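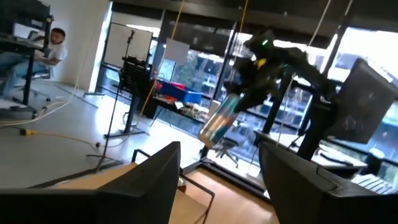

Our shared office, window end

Are little two-level shelves worth it for drinks on a shared table?

Poonam Bansal

We have 13 people using one big room, mostly desks and monitors, plus a light wood table that everybody treats as common ground. Cans end up on it. So a coworker put up one of those small risers, a wooden board on black metal legs with a lower level underneath, and now the cans stand in a line on top.

I'm not convinced. It looks neater than before, I'll give it that. But the shelf takes up table too, and the drinks haven't gone anywhere, they've just been lifted a few inches. The plan is to order two more from Ernasen at $26 each, one for snacks and one for "small stuff," and I've been asked whether I agree. I've seen what happens to a place we set aside for small stuff.

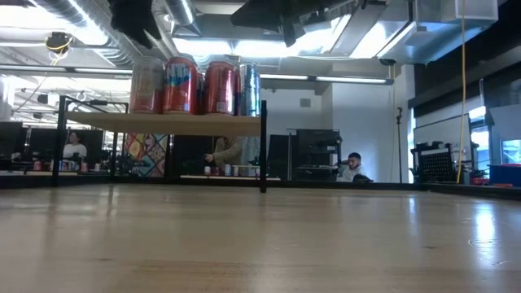 The other thing that bothers me is that the shop page calls it a "space doubler." Doubler of what? You can't put anything tall on the lower level, and whatever you slide to the back stays there until somebody moves out. Has anyone lived with these for more than a month and still liked them? I'd also take a cheaper idea. We already have a wire basket and a lidded bin in the room, so it's not as though we lack containers.

plaltton_attic

Get the Bamby one, it's bigger. We have three and love them.

Spahić

I wouldn't take "bigger" as a selling point here. A wider board holds more cans, and more cans is what you were complaining about.

I kept one in a break room from February until the end of summer. The top level worked fine for drinks people were going to have that day. The lower level was useful for little cups and sugar packets and useless for everything else. I'd keep the one you've got, say no to the other two, and agree on one rule: empty cans leave the table with whoever drank them. Put a recycling bin within arm's reach of the table or the rule won't last a week. Ours was across the room by the door and people simply didn't walk there.

Also check the feet. Bare metal on a soft wood top leaves marks, and a set of stick-on felt pads costs next to nothing. Press them on when the metal is clean and give them overnight before you load the shelf.

Poonam Bansal

Thanks. Felt pads are an easy yes. I hadn't thought about the table at all, I was more worried about furniture with metal frames being dragged over our wood flooring — pale planks, so any dark line shows. Would the same pads hold up under something heavier, or is that wishful?
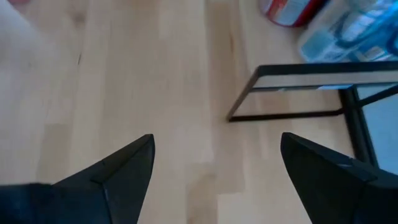 Marin Jurić

Wishful, in my experience. Stick-on felt is okay under a shelf that sits still. Under a stand that gets pushed every day it slides sideways, picks up grit, and then you're sanding your own floor. For square metal legs I'd buy rubber or plastic caps that fit over the end, and measure the leg before you order because "universal" ones fit nothing. Lift instead of dragging if two people are around.

On the shelves I'm with you. I'd ask whoever wants two more to clear the table completely for a few days and see what comes back. In our case it was drinks, one stapler and a pile of chargers, and the chargers went in a drawer. We never ordered anything.

As for the person with three of them, I'd like to know what's on the bottom level.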